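Support > Hand-held grippers > Trials and comparisons > FAQ

Comparing hand-held grippers: frequently asked questions

These are the questions we get most from people using the Isham and Odemow grippers on trial loan from our Vurkadham site. If yours isn't covered, write to Yuzhen Cao and include the serial number of the unit.

Which two grippers are in the trial?

The Isham and the Odemow. Both are held in the hand, both have a wide-angle camera on the body, and both record to the same controller, the Cui. You don't need a robot arm for the first stage. The arm only comes in at stage two, when the recordings are used to train it.

How long is the loan?

30 days from delivery. You can ask for one extension, but not in September, when all the units come back for servicing.

Can I try one gripper and skip the other?

Yes, though the results are less useful to you. Most of the differences are small and only show up when the same person does the same task with both. Please use the same table, the same objects and the same lighting for each.

What tasks should I record?

Start with soft, flat things and then move on to rigid ones. Cloth is where the two differ most, as the Odemow has narrower fingertips and the Isham closes with more force. Do 30 takes per task per gripper. Fewer than that and a couple of bad takes can swing the result.

What is the marker card for?

It gives the software a known pattern to work from when it calculates where the gripper is in the room. Hold it up in view of the camera before the first take and again whenever you change room or restart the controller. The card has to be flat. If yours has got bent, ask for a new one.

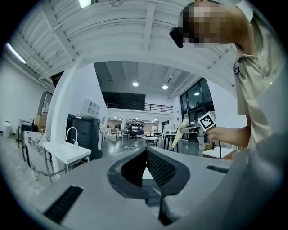

Marker card held up to the gripper camera, seen from the gripper's own view.

The software says it can't find the card. What now?

Check for glare first. Ceiling lights can wash out the white areas if the card is tilted the wrong way. Then check the distance - too close is as bad as too far. If neither helps, clean the lens with the cloth in the case and restart the Cui.

Does the room matter?

More than people expect. Tracking works best with plenty of fixed detail in view, such as shelves, furniture and window frames. Bare white walls are poor. Large windows are fine, but don't compare a morning session on one gripper with an evening session on the other.

How long does the battery last?

The Isham ran for 144 minutes in our own test, recording continuously. We haven't finished the same test on the Odemow and won't give a figure until we have.

How much have you recorded so far?

954 takes across both grippers, all at Vurkadham. The failed ones are included - please don't delete yours either, just mark them as failed.

Can I use my own controller?

Not for the trial. Timing differs from one controller to another, and we would have no way of telling that apart from a difference between the grippers.

Where do I send the recordings?

Use the upload page linked in your loan email. Keep a copy until you get the confirmation.

Last updated 10/22/25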